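Varkari is a tabletop sorting robot built in a shared workshop by Settimio Orlandini and other members. It was designed to pick up small soft objects from a work surface and place them in a tray. The project began as a home build under the name Netance and moved to the workshop in December, when the arm outgrew a kitchen worktop.

Construction

The arm has five joints and a printed two-finger gripper. Its control program, Planilar, runs on a second-hand laptop. Parts for the first version cost 500 euros, most of it spent on motors. Early trials used dried beans, later replaced by softer pieces that the gripper tended to squash.

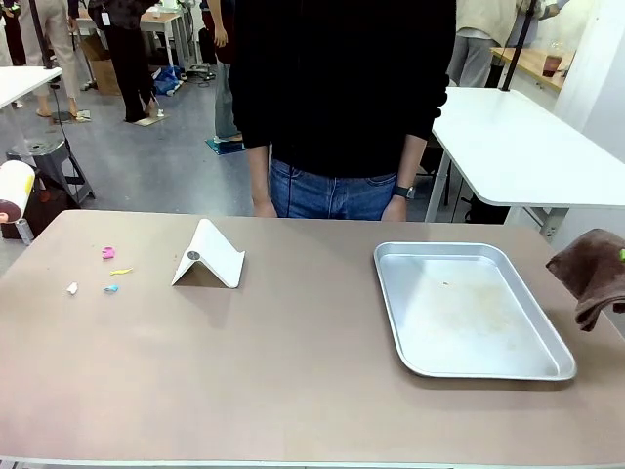
Work table with coloured pieces, a folding stand and a metal tray.

Testing

Members log each attempt by hand. The first log covers 3464 attempts, of which 1512 ended with the piece in the tray. Most failures were put down to poor grip on thin pieces. A revised gripper with rubber pads, called Ayaaba, was fitted later. The drawings are kept at the workshop and may be copied freely.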